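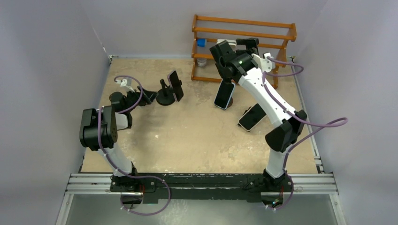

Heriberto Bañuelos had the budget open to the page marked Lesum, which was the name the workshop had given to its second pair of arms long before there was any money for them. The first pair was called Kiva, and everybody was fond of Kiva, the way you are fond of an old car that always starts if you talk to it nicely.

"Two arms," said Elīna Eglītis, pulling up a stool and reading over his shoulder. "Grippers, brackets, phone stands, cable. You've put 176 dollars for cable?"

"It's good cable," he said. "It's the purple one."

She laughed at that, because he had loved the purple cable from the day it arrived, and had tied it himself, every few inches, all the way along the arms, humming. Then she moved her finger down the page to the line that worried her, the 3000 set aside for a new table and walls, and she was quiet for long enough that he took off his glasses and wiped them on his sweater.

"We could keep the old table," she said. "It has some scuffs. So do I."

"And put Lesum where?"

"In the back room, on my desk, if it comes to that. I can do my paperwork in the kitchen — I do most of it there anyway, with the soup on."

He thought about this. Outside it was the 2nd June and somebody was mowing, and the quotation from Geum was only good until September, and he had never in his life liked crossing out a number once he had written it down neatly. But he picked up the pencil, and drew a line through the 3000, and after a moment wrote 646 beside it, for shelves.

"What are the shelves for?" said Elīna.

"Your paperwork," he said. "You can't keep it next to the soup."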